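Ticket 2946: tidy-up routine stalls between "clear table" and "fold cloth"
Project: Magesa household chores
Environment: Rostari dining room, simulated
Opened by: Upendo Mushi
Priority: 2
Status: open, partly solved

What I was trying to do

I want the arm to clear a dining table the way you or I would before supper. Pick up the small things, stand up whatever has fallen over, fold the cloth and leave the lamp alone. Each of those works as a separate task in Rostari. Strung together as one chore they don't, and I'd love to get to the bottom of it, as I think we're much closer than the logs suggest!

What happens

The planner accepts the instruction and lists the objects. Then it waits at the home pose until the step timer runs out at 300 seconds. No error, no collision warning, just "awaiting target".

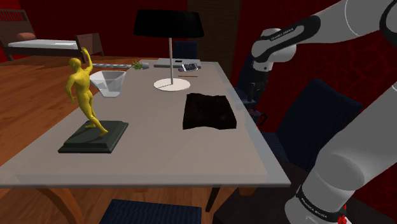 The object list is good, by the way. It has the lamp, the yellow statue, the bowl and the plant on its side, and it has the black cloth as a soft item, where the old Delholm build always filed dark cloth under "shadow". That alone cheered me up for the whole afternoon.

Things tried

Restarted the planner with a clean cache. Same stall.

Took "fold cloth" out of the chore. The stall went away and the arm started on the plant, so the trouble is in how the two kinds of task are joined up.

Put "fold cloth" first. Stalled again, at the same timer value.

Raised the step timer. It waited longer, very politely.

Swapped the Vurnadska grasp module for the older one. This got past the stall, but the grasp scores for anything with an odd outline dropped so far that I wouldn't trust it with a bowl.

Wrist view

I then went through the views from the gripper, on the hunch that the module was choosing its target from there and ignoring the room view. I'm fairly sure that's half the answer. From close up and at a steep tilt, dark things over a dark blue background give it very little to go on.
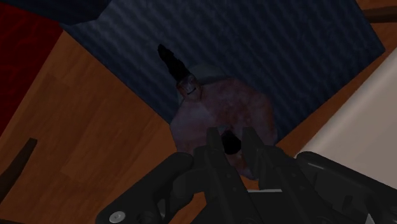
The depth values are fine, so the information is there to be used. It's the colour step that throws the target away, and the planner never hears about it. It goes on waiting for a name that has already been dropped from the list.

Workaround for now

Set the target source to "room view first" in the chore file and leave the wrist view for the last part of the approach. With that change the chore gets as far as the cloth and makes a first fold. The second fold is still a muddle — it grips both layers or neither — but it's a different problem and I'll open a separate ticket for it.

Still needed

A message back to the planner when the grasp module drops a target.
A lower colour threshold for soft items, or a way to switch it off.
Someone to check whether the Delholm table files show the same stall.

Can it clear a table yet? Not from start to finish. But in November it couldn't find the cloth at all, so please keep this one open. I'll rerun the full chore as soon as there's a new grasp build to try.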